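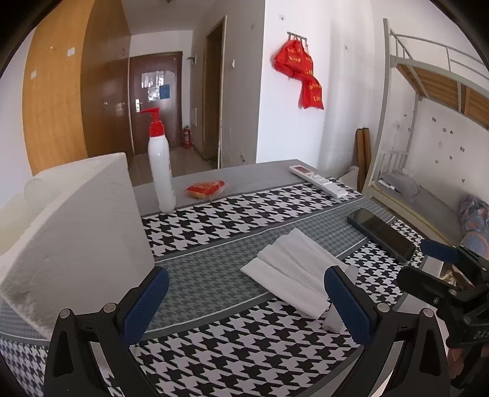

White paper towels, folded in layers.

Notes on mailing chilled food in foam boxes, April through now. Short thread. September 12, 2022

1/ Condensation does more damage than temperature. Labels lift, cartons go soft, and the customer assumes a leak. Paper towels under the load take up most of it. Two layers, folded, no gaps at the corners.

2/ Weigh the towels dry and again on arrival. The worst box on the Meredside route gained 18 grams. Lid had shifted in transit.

3/ Air space is the next problem. A half-full box warms faster than a full one. Fill the top with crumpled paper or drop a box size.

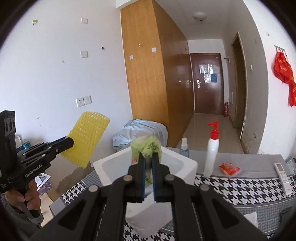
Green plastic package and open foam box, thick rims.

4/ Tape the whole lid seam - a single strip across the middle leaves both ends open.

5/ Declercq wants 2,000 boxes minimum per order. Proler will sell 200, at a higher unit price. Below that, reuse what you have and check the rims for dents.

6/ Wim Bakker asked about gel packs. Pimska ones, frozen flat, on top of the load. Cold air sinks.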